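Toltora Personal Alarm and Monitoring Plan: Six Weeks of Getting Fewer Calls

I bought the Toltora after months of unwanted calls and messages from someone who would not stop. A sheriff's deputy had told me to keep a log. The ad said this thing would keep one for me, sound a siren, alert my contacts and "give you your life back." I had my doubts about the last part.

You get a clip-on alarm, a charging cable and a card with a code for the app. The app is made by a different company, Josus, and you need an account with each. Two passwords, two privacy policies. The Josus policy says it can hold your location history for 10 months after you cancel. For a product sold to people who are being harassed, that is a strange thing to put so far down the page.

The siren is loud. I'll give it that. My neighbor came out on the porch when I tested it at 8 in the evening. The pull tab is stiff, though, and with gloves on in February I missed it on the first try and got it on the second.

Alerts are where I lost patience. I set up six contacts and ran tests from home, from work and from the parking lot at the grocery store. From home they went out in seconds. From the parking lot one test never reached my sister at all, and the app still showed it as delivered. Support told me to reinstall.

The log is better. It saves call times, voicemails and screenshots in order and exports them as one file. The clerk at the courthouse took the printout without any fuss, but she also said a handwritten notebook would have been accepted. So what are you paying for? Mostly tidiness, and a backup copy.

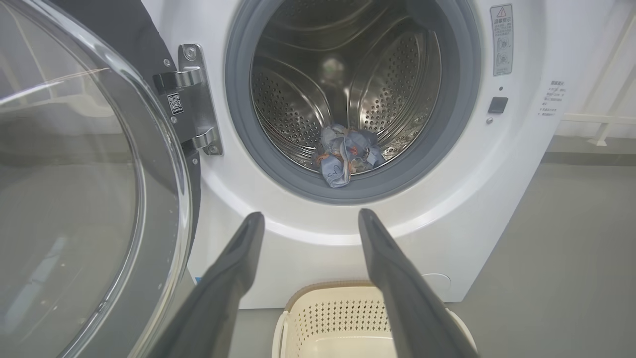

There is also a call blocker, an add-on from Jaltevberg, with a list of 2,000 known nuisance numbers. That may help with warranty scams. It does nothing about one person who keeps getting new numbers, and the sales page blurs the two in a way I don't like.

I looked at the Lò alarm as well. It has no app and no plan, just a siren and a light, and the tab pulls easily. If noise is what you want, I'd get that one and buy a notebook.

I'm keeping the Toltora until my hearing, for the log – then I'm canceling. You have to do that by phone, by the way. The app has no button for it.

Two stars out of five.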